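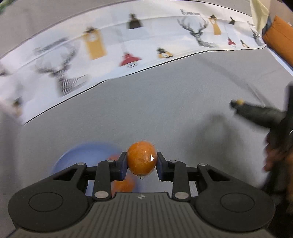 Posted by Adaeze Briggs, Moderator
Forkley Legal Forum > Civil Claims > Family and Relationship Torts
November, 9:30 a.m.

Members are invited to comment on the ruling in Bako v. Palumbo. Folasade Bako sued her former business partner, a singer who performs as Palumbo, for breach of a promise to marry. The trial judge dismissed the claim on the ground that the promise, if made, was made on stage during a concert and could not have been seriously intended. Her attorneys have filed notice of appeal. Please keep remarks to the public record.

m_bashir
The dismissal was premature in my view. The complaint does not rest on the concert alone. It cites 13 text messages, a deposit paid to a hall, and a ring that the defendant later asked to have returned. Whether a promise was serious is a question for a jury, and a judge should not settle it on the pleadings.
Morenike Bashir

Skovside
I must respectfully disagree with the previous member. Five of the messages concern the touring company and do not mention marriage at all. The hall deposit was paid from the company account, and the receipt calls it a rehearsal booking. The court was entitled to read the exhibits attached to the complaint, and it did so.

m_bashir
The receipt was prepared by the hall. It is not evidence of what the parties intended, and the plaintiff should have been allowed to question the person who wrote it.

R. Ekström 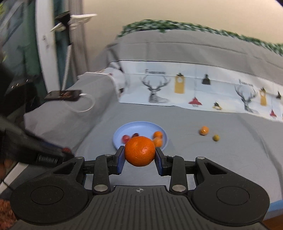 The return of the ring deserves more attention than it has received. Under the older cases, a ring given in expectation of marriage is a conditional gift, and a demand for its return is a form of admission that the condition existed. The defendant cannot easily say that there was no engagement and also that the ring must come back because the engagement ended. A person who hands over an orange, as round and bright as one likes, does not write three weeks later to ask for it back, and a court would treat it as a plain gift. The ring was treated differently by the man who gave it. I would expect the appeal to turn on this point.
Ronja Ekström

Skovside
Dr. Ekström's argument assumes that the letter about the ring was sent by the defendant. It was sent by Plivitz, his management firm, which also asked for the return of a keyboard and two amplifiers. The letter lists the ring as wardrobe.

R. Ekström
I am grateful for the correction regarding the sender. A manager's letter may still bind the person on whose behalf it is written. I accept that the word "wardrobe" is unhelpful to the plaintiff.

ebuka_b
For the sake of openness, I am the plaintiff's brother and will not comment on the evidence. I wish only to correct the opening post. She was never his business partner. She was an employee of the company for 3 years.
Ebuka Bako

Adaeze Briggs, Moderator
The correction is noted – the opening post relied on the caption of an earlier filing. Mr. Bako is reminded that relatives of a party may read this section but should not post in it while the case is open.

m_bashir
If she was an employee, the exhibits about the touring company read rather differently. Does any member know whether the appeal brief has been filed? The clerk's office informed me that the plaintiff has 30 days from the notice.

Skovside
It had not been filed as of this morning.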